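Home Papers Builds Archive
Filed under: Shared Workshops

4.2 Lid task

The Lakon build was tested on a shared bench in Flaldale. Control ran on one desktop machine, with hand commands sent at 60 Hz. Each trial had a limit of 14 s.
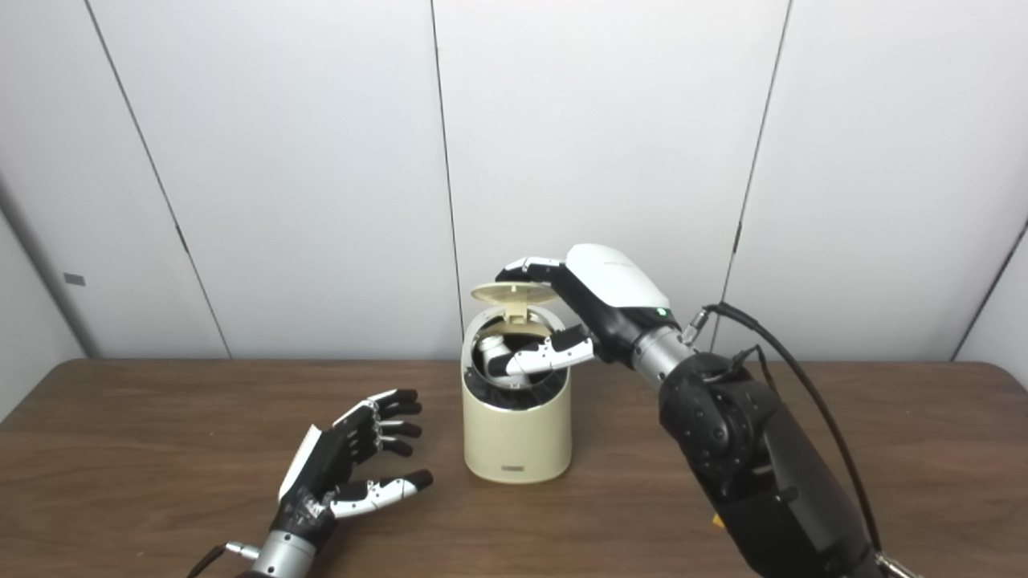
Figure 3. Right hand at the raised lid of the bin; left hand open on the table.

Finger contact was logged separately from lid angle — the two signals share no clock. Trials with a dropped packet were excluded before scoring, leaving 900 of 1,000.

3 shares 2 comments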